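The arm was the cheap bit

I run the sums for a small laundry in Flerelton, and last January I was asked to find out what it would cost us to get a robot folding towels. I came back with a number for the arm. Everyone was delighted with the number for the arm! 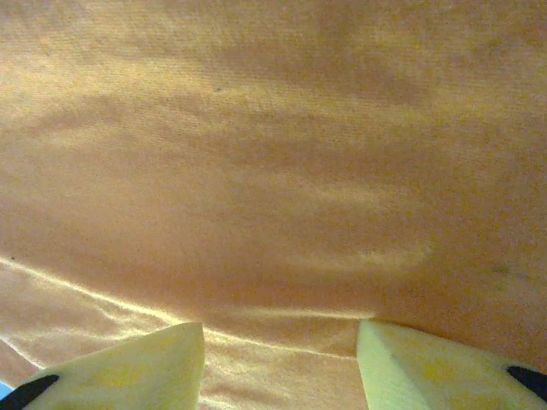

So let me tell you about the rest of the spreadsheet. The quote from Kwofie covered the arm, the stand and the controller, all on one tidy page. The gripper was on another page. The finger pads were on a page I didn't find until the second read-through, listed under consumables, at £58 a pair. Soft pads wear, towels are fuzzy, and we planned for a fresh pair every month (we'd started with two pairs a year in the budget, which was me being hopeful).

Then there's the wrist camera. I'd assumed it came with the gripper, like a charger comes with a phone. It doesn't – ours was £647 with the bracket and cable, and the cable is the part you'll want a spare of.

The big one was setting it all up. Ravar wanted £2,513 to install the cell and teach it our towels, and I did grumble about that. I grumbled less once I'd sat through a morning of it. A towel never lies the same way twice, and every rumple is a fresh problem for a pair of fingers that can only open and close. If your supplier offers practice time on your own linen, take it, and send them the old stuff along with the new. Washed-out, bobbly towels are what you'll be running most days.

We also looked at renting through Vindudside, and for a busy summer I still might. Ask who pays for pads on a rental, though, and get the answer in writing. My own sheet now has a row for pads, a row for cables and a fat row for people's hours, and the arm sits down at row nine.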